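How to Build an Actor's Filmography List You Can Trust

Updated January 1, 2020

Anyone who writes about film for a blog or fan page ends up needing a full list of an actor's work sooner or later. Copying one from another site is quick, but those lists often mix released films with announced ones, leave out early television parts, and repeat titles that came out under two names. The method on this page takes an evening for an actor with a short career and a weekend for one with a long one.

What you need

A spreadsheet, a text file for notes, and access to the films themselves or at least to their end credits. Paid databases help but are not required.

Step 1. Set up the columns

Use one row per title. The columns are: title as shown on screen, other titles, year of first public release, language, type (feature, short, series, commercial, voice), role name, billing position, and source. Add a last column called "seen" and leave it blank until you have checked the credit with your own eyes.

Leave the year column as plain text. Some spreadsheets turn years into full dates and then sort them wrong.

Step 2. Collect everything first

Go through databases, old interviews, festival programs and production company pages, and put every title you find into the sheet. Do not throw anything out yet. For an actor who started in commercials, search by brand as well as by name, because the cast of a commercial is seldom listed anywhere.

When I did this for the cast of Laletti, the first pass gave 390 rows for the whole ensemble. After cleaning there were 209. Most of the lost rows were duplicates, and a good many were guest spots on talk shows, which belong on a separate tab.

Step 3. Merge the duplicates

Sort by year, then by role name. Two rows with the same role name and years close together are probably the same film. A regional film may be released in its own language, dubbed the following year, and then put on a streaming service under an English title. Keep the original title in the first column and move the rest to "other titles."

Sukia is a good one to practice on. It played festivals under that name, opened in theaters as The Long Sukia Road, and was cut into a series of 3 episodes for television. That is one production with one row, and the versions go in your notes.

Remakes are different. If the same actor appears in the original and the remake, those are two rows.

Step 4. Check the credits

Watch the opening and closing credits and write down the spelling exactly as it appears. Fill in the billing position while you are there. If the actor is listed under a maiden name or a stage name, record that too. Mark the "seen" column.

If you can't get hold of the film, use a review or program printed at the time of release. A press release from before the shoot is a weak source. Parts get recast and scenes get cut.

Step 5. Deal with unreleased titles

Put announced films on their own tab with the date of the announcement. Move them to the main sheet after the first public screening. Tullura sat on my second tab through two changes of lead actor, and none of the early cast lists matched the finished film.

Shelved films stay on the second tab for good. Add the word "shelved" and the source.

Step 6. Write it up

Readers usually want newest first. Editors usually want oldest first. Pick one and say which at the top. For a short career, print the complete list. For a long one, print selected titles and link to the full sheet. I keep the introduction under 400 words and leave awards out of it, with a table of their own further down.

Put the date of your last check at the bottom of the page. I go over mine every February, when the festival lineups have settled.

Naming files

Save the sheet under the actor's surname and the year, and keep last year's copy. When a reader disputed two entries on my Macaraeg Pictures page, the older copy showed where the mistake had come in.

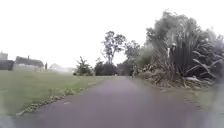
Should an uncredited part go in the main list?

Put it there only if you have seen the actor on screen or have a source from the production, and write "uncredited" in the billing column. If all you have is a fan site, keep it in your notes until something better turns up.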